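Home | Posts | Archive | About

Last updated November 15, 2020

I spent 13 years as a shift lead at a warehouse in Petham, and most of that time I was called exempt. On paper I was a manager. In practice I unloaded trucks with everyone else and filled in the schedule at night.

The new state rule on breaks and on-call hours changes part of that. If you have to stay near your phone, the time counts. 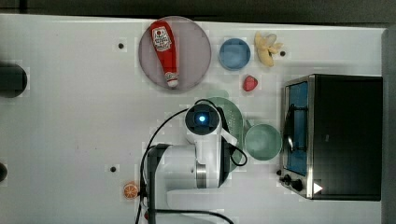
Piret Jõgi went through her old pay stubs and found 266 hours she was never paid for. She sent the list to payroll and got a form letter back. She has sent it again, with copies of the texts from her supervisor.

I don't think the rule goes far enough. It leaves out anyone at a company with a small headcount, and Lindqvist already splits its crews between two names.

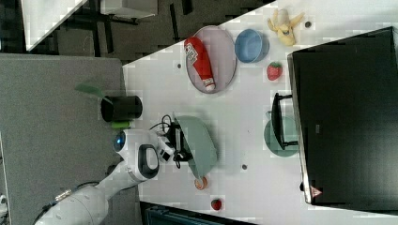
Bowls, a ketchup bottle and a toy banana on the white table.

The comment period closes at the end of November. I sent mine in, one page, mostly dates. Odair Amaral is mailing his this week.

Contact | © 2020 | Back to top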